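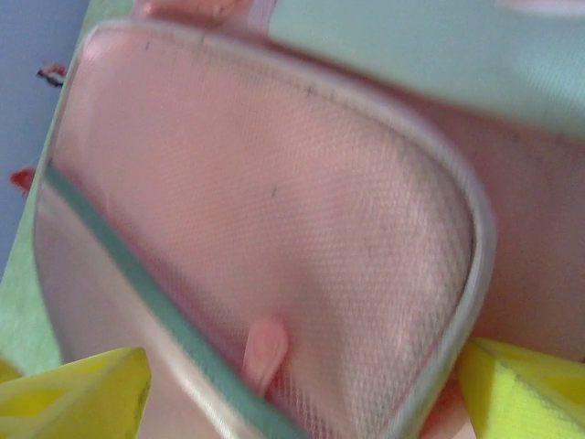

Cuaderno de taller, agosto. Costuras y remates, línea Alis

9:40
Sigo con lo del hilo. El cono nuevo de Plarno deshilacha en cuanto paso de puntada corta. Cambiada la aguja (90 a 80), algo mejor pero no del todo. Tensión superior bajada medio punto. El hilo viejo de Ustamia en la misma máquina, sin problema, así que no es la máquina.

Probetas: 21 en total, costura recta sobre malla doble. 11 con Plarno, el resto con Ustamia. Numeradas a lapiz por detrás, no con rotulador, que la otra vez traspasó.

10:55
Vivo. En las curvas sigue haciendo arruga por dentro. Probado:
- piquetes cada centímetro: se marcan por fuera, no
- cortar la tira al bies: bien, pero se come mucha tela
- estirar un poco el vivo al entrar en la curva: lo mejor hasta ahora, hay que cogerle el punto
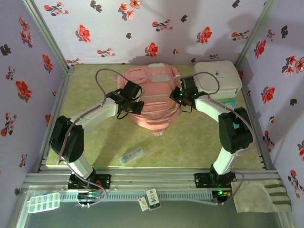
Ojo con el prensatelas, el de cordón izquierdo tiene una rebaba y engancha la malla. Lo he lijado con grano fino, revisar mañana. Si sigue, pedir otro.

12:30
Pedido de cremallera a Lumanlan: 1,370 m en total, van en 3 rollos. Preguntar si el diente es del mismo lote, en el anterior un rollo corría más duro que los otros. Pedir tambien cursores sueltos, quedan pocos en el cajón.

Patrón del bolsillo: la pieza B sale corta por el margen de costura, alguien lo dibujó ya incluido y luego se volvió a restar. Corregido en el cartón, FALTA corregirlo en el archivo. No cortar nada con el archivo hasta entonces!!

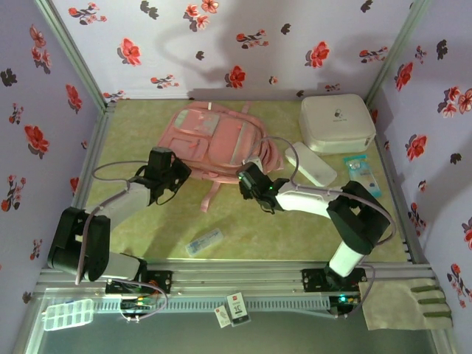

16:15
Tirón a mano de las probetas. Con Ustamia rompe antes la malla que la costura. Con Plarno se abre la costura en varias, siempre cerca del remate, creo que el atraque es demasiado corto. Repetir con atraque doble antes de echarle la culpa al hilo.

Plancha: bajar temperatura, la malla coge brillo y ya no se va. Paño encima siempre.

Pendiente
- archivo pieza B
- probetas con atraque doble
- llamar a Lumanlan por el lote
- devolver la tijera de zigzag a la mesa de corte
- aceite máquina 2, suena seca otra vez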